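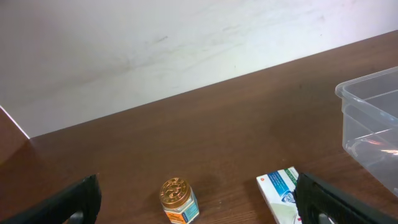 Phelan Vignettes: Judgments of Intention and Blame

Data card and README, release 3

What this is

Phelan is a set of short written stories and the judgments people gave after reading them. Each story describes a person who does something with a side effect, and each reader was asked whether the side effect was brought about on purpose, how much blame or praise the person deserved, and how sure the reader was of the answer. The set was put together for work on how ordinary people use words like "intentional" and "knowingly", and on whether their use shifts with the moral weight of the outcome.

The release has 40 stories. Of these, 17 have a harmful side effect, 11 have a helpful one, and the rest have a side effect with no clear moral weight either way. The split is uneven for historical reasons. The harmful stories came first, from Kevin Horgan's dissertation, and we kept all of them.

Files

stories.csv holds the full text of each story, its identifier, its category and the name of its author.

judgments.csv has one row per reader per story. Readers are identified by a random code that is not linked to anything outside this file.

readers.csv has age band, first language and whether the reader had ever taken a philosophy course. All of these questions were optional, so expect blanks.

codebook.txt gives the exact wording of every question and the labels on every scale. Please read it before using the confidence column, which runs in the opposite direction from the others in release 1 and was flipped in release 2.

excluded.csv lists rows that were removed and the reason code for each. Nothing in it is used in our own analyses.

How the stories were written

Seul-gi Han and Kevin Horgan wrote the first drafts. Aarne Eskola edited them for length and reading level and took out names that readers in a pilot had associated with a particular politician or actor. The places are made up. Rotier is a town, Driton is a company that makes farm equipment, and Pemby is a village with a school. They turn up in many stories so that the background stays the same while the action changes.

A story was kept if two editors, working separately, placed it in the same category. Where they disagreed, Grigoris Psarras read it and it was either rewritten or dropped. Dropped stories are not in this release and we do not plan to publish them.

How the judgments were collected

Readers took part online. Each saw a random selection of stories, one to a page, and could not go back. The question about intention always came before the question about blame. We know that question order can matter in this area, and this data cannot tell you how much.
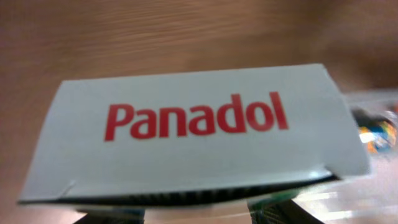 The selection was drawn fresh for each reader, so some pairs of stories were seen together far more often than others. If your model assumes balanced pairs, check this first. The column "position" in judgments.csv gives the place of the story in that reader's sequence, starting from 1.

Readers gave consent on the first page and were paid the same amount whether or not they finished. Anyone who asked to be removed has been removed, including from excluded.csv.

Known problems

The stories are in English only. Readers whose first language is something else are included, but there are too few of them to support claims about any one language.

Story H09 has a typing error in its second sentence ("he new" for "he knew"). It was shown to readers that way and we have left it alone in stories.csv. If you reuse the story with new readers, fix it and say so.

The category "neutral" is the editors' label. Several neutral stories drew blame ratings well above the bottom of the scale, N04 most of all. We would not treat the category as a manipulation check.

Time on page was recorded by the browser and includes time spent in other tabs. Very long values are common.

Suitable and unsuitable uses

The set is meant for research and teaching. It has worked well in methods classes, where students can rerun the main comparison in an afternoon. It should not be used to score individuals or to screen anyone for a job. Reader codes should not be matched against other data sets, and the license does not allow it.

Changes

Release 3 (2024-05-05): added the helpful stories, added the position column, corrected age bands for readers recruited in April.

Release 2: reversed the confidence scale, added excluded.csv.

Release 1: harmful and neutral stories only.

Maintenance and contact

Ciarán Rafferty maintains the files. Report errors through the issue tracker, giving the story identifier and the release number. Questions about the wording of particular stories should go to Seul-gi Han. If you publish something that uses the data, cite the release you worked from, as row counts differ between releases.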